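3. The Workshop Build

3.1 Choosing the task

When we first talked about building an arm of our own at Pikanska, which is the shared workshop where all of the work in this paper was done, the plan was to have it hand tools to people at the bench. We spent most of a January on that idea and we were fond of it, but a screwdriver is a rather forgiving thing to pick up. You can hold it badly and it stays a screwdriver. We wanted an object that would tell us plainly when the gripper was squeezing too hard or arriving at the wrong angle, and after a good many evenings of trying whatever was lying about we settled on disposable cups, in the tall nested stacks they are sold in.

Cups have a lot going for them in a workshop like ours. They cost very little and they can be crushed without anyone feeling bad about it, and when they have been crushed it shows. A nested stack is stiff along its length and soft across it, so the same gripper setting that lifts it nicely near the base will dent it near the rim. A stack in its plastic wrap also slides a little inside the fingers, in a way that our first simulation did not predict at all. Anyone who has put groceries away knows the rest of the problem already: the stacks lean on one another, and moving one of them moves its neighbors too.

The task, then, is to tidy a shelf. Stacks begin in whatever state they happen to be in and should end up standing, with their sides clear of each other and their labels readable if that can be managed. People do this with both hands and hardly look at what the fingers are doing (Figure 1). We watched one another do it for longer than we had meant to before we cut any metal, and several of the choices described below came straight out of that watching.

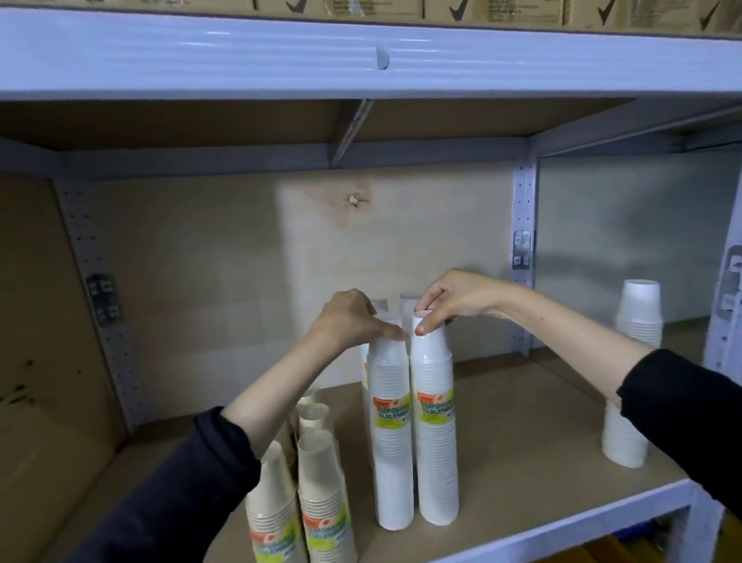 The arm itself, which we call Plekalov, rides on a straight rail mounted parallel to the front edge of the shelf. It began with a single gripper, and we kept it that way through the first two versions of the wrist. The travel of the rail is 300 mm, a little shorter than we would have liked, but the aluminum extrusion came out of the workshop's offcut bin and we took what was there. The gripper fingers are printed, with a layer of soft foam glued to the inner faces. We tried bare plastic first, then thin rubber, and the rubber caught on the plastic wrap so badly that the stack would follow the finger back out of the shelf after it had been released.

Burgi Hämmerli, who did nearly all of the wiring and most of the patient measuring in this section, suggested moving the motor driver off the carriage and onto the wall side of the rail. It made the cable run longer and uglier. It also took enough weight off the moving part that the shaking we had been blaming on the belt went away by the next Friday, and we have left the belt alone ever since. The driver board and the small controller that talks to it live together in an enclosure labeled Danzer, for no better reason than that the name was already on the lid.

3.2 Two hands or one

The hardest decision was whether to give the machine a second gripper. One arm is cheaper, it is easier to calibrate, and it can't run into itself. For a row of stacks that are already standing it does perfectly well. Our planner, Clurkine, was written for one arm from the start, and it picks the next stack to move by asking which one has the most free space around its base.

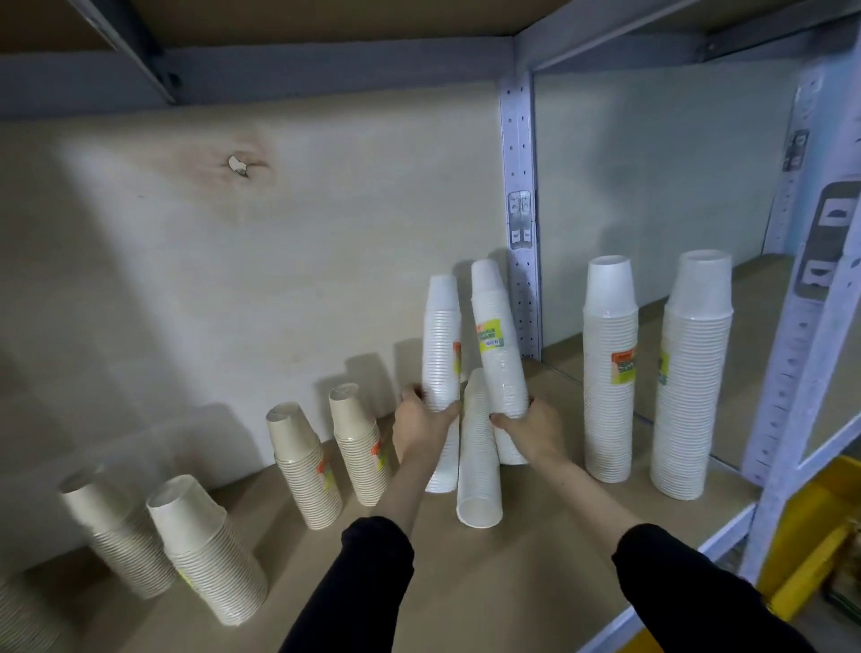 Free space around the base turned out to be a poor guide once stacks were allowed to lean or fall over. The planner would choose a standing stack at the end of the row, straighten it by a hair, and leave the real trouble for last, by which time there was nowhere good to put it. A person goes about it quite differently. In Figure 2 a short white stack is down at the front of the shelf, between two others, and each of those two has a hand on it. We read that as a useful posture for our purposes, with the neighbors held so that a gap stays open between them, and it is one that a single gripper has no way to copy. The kraft-colored stacks over on the left, several of them leaning, would ask for the same kind of help.

We did not have the money for a second full arm, so we built half of one. It is a padded paddle on its own short carriage, able to slide along the rail and press gently sideways, and that is all it can do. Clurkine treats it as a movable wall. When a stack has been found lying down, the paddle goes in first and steadies the nearest neighbor, and only then does the gripper reach for the fallen one. The steadying force is limited in software, and we set the limit by hand, pushing against wrapped stacks until the cups began to give and then backing well away from that value.

Each trial began from a shelf disturbed by someone who was not running the controller, and we ran 15 trials with the paddle fitted. In 7 of them every stack was standing at the end without anyone stepping in. We had hoped for better, and we would ask the reader to keep in mind how small the set is. Most of the remaining trials failed at the same point, when the gripper closed on a loose fold of wrap instead of on the cups beneath it and the stack rolled out toward the shelf edge. Foam does not help there. A narrower fingertip might, and we have one printed and waiting, along with a second rail bracket to replace the one that bent. The wrist camera calibration, which affects how closely the gripper can approach a rim, is taken up in Section 4.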